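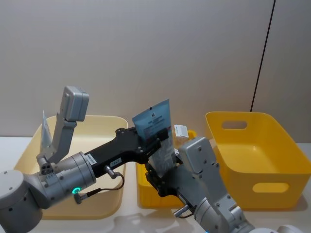
Oct 27, 2025
Sorting table, notes on the bins

I continue today with the bins and the small goods. The purpose is still the same: decide which container is good for which kind of item, and write it down so the next person doesn't start from zero.

The containers stay in one row on the white table, against the wall. The wide cream one is on the left, the small yellow one in the middle. I tried last week to have the yellow one on the left and I didn't like it. It is small, and it looks lost there.

Squeeze tubes first. For the tubes I have now only one rule, which is crimped end up. With the flat end up one can grip the lower part, where the tube is full, and the printed side can be turned to the front. If a tube lies down in the big bin, it rolls to the wall and stays in the corner. A half-used tube bends in the middle and is more difficult. I should ask for some half-used ones from the Erraji box, now we have mostly new ones.

Small cartons. They stand well in the yellow crate when they are three together, and less well when there are fewer. The patterned ones are light and the bottom flap is not always flat — I pressed the flaps by hand before putting them back on the list. Item 133 has a damaged corner. I keep it, but please don't use it for the size measurements.

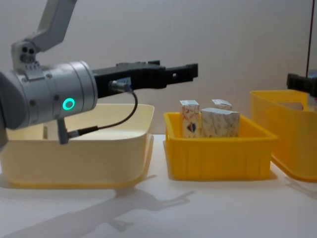

Disteo wrote under my last entry that the yellow crate is too narrow for cartons and tubes together, and that it would be better to give the tubes their own container from the beginning. I agree with the first half. About the second half I am not sure, as then we need a fourth place on the table and there is not so much width left. I will try it in November, when the Pisov crates come. The order number is 1445, in case somebody must call them.

The cream bin I washed in the morning. There was old glue from a label on the outside and it took me a long time. Warm water and a plastic scraper are enough, please no metal, it makes scratches. The new label should go on the short side, so it doesn't cover the rim.

I also corrected the item list. It had 479 lines and 3 of them were the same carton under different names. The name we keep is the one printed on the Drimarero sheet.
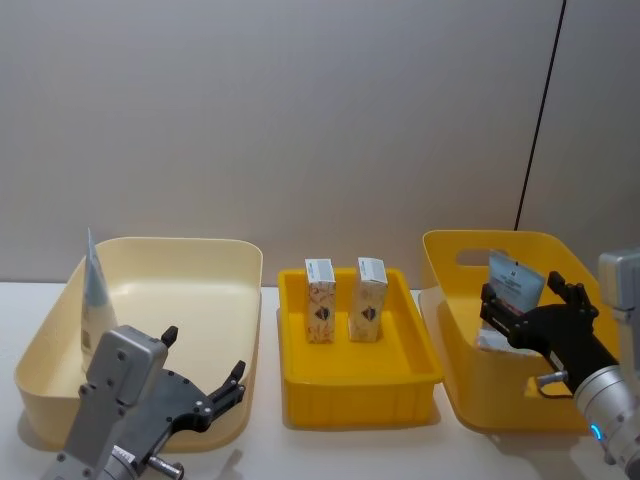 Cream bin at left, two cartons standing in the yellow tray.

Still open: measure the inside height of the yellow one, find the lid for the cream one, and write to Erraji for the tubes. The scraper is back in the second drawer.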